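Home robots FAQ - Stardale Makers Night

Updated January. Quick answers, will tidy up later.

Can a robot do my chores yet?
Some. Vacuuming, yes. Mowing, mostly. Clearing a table, not so you'd rely on it.

What about dishes?
Loading plates of one shape into one rack, okay. Your actual sink on a Wednesday night, no.

Folding laundry?
Slow. Best we've had from the Degefa setup is a tea towel in 40 seconds. Fitted sheets, forget it.

Why is tidying so hard?
Every item's different. A book wants a wide grip, a ring wants hardly any, a vase you don't want to squeeze at all. Then it has to know where the stuff goes, and your house doesn't come with labels.

Do you practise on real stuff?
Both. Simulator first, cheaper when things get dropped. We run table clearing in Murnau, random junk on a round table, one arm, go. Then the same on the bench.

Does sim carry over?
Partly. Shapes and reaching, pretty well. Grip and weight, not so much. Colour of the lighting throws it off more then you'd think.
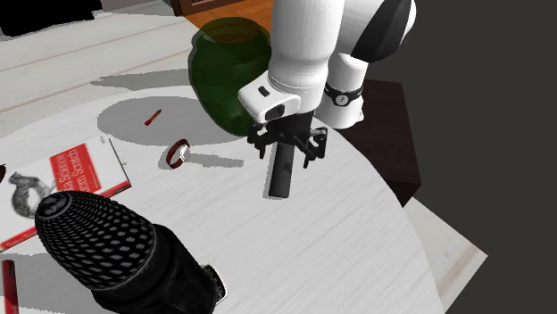

How many tries before it's any good?
We did 700 in sim for the Zorkidico task, then 50 on the bench. Still missed small flat things. Pens are a pain.

And in a workshop?
Better odds. Same part, same bin, same spot all day. Sorting and packing are realistic now. Sweeping up around people, not yet.

Should I buy one?
Vacuum, sure. An arm for the kitchen, I'd wait 3 years and ask again.

Can I come try it?
Yes, doors at 7 pm, bring somthing odd-shaped you don't mind losing.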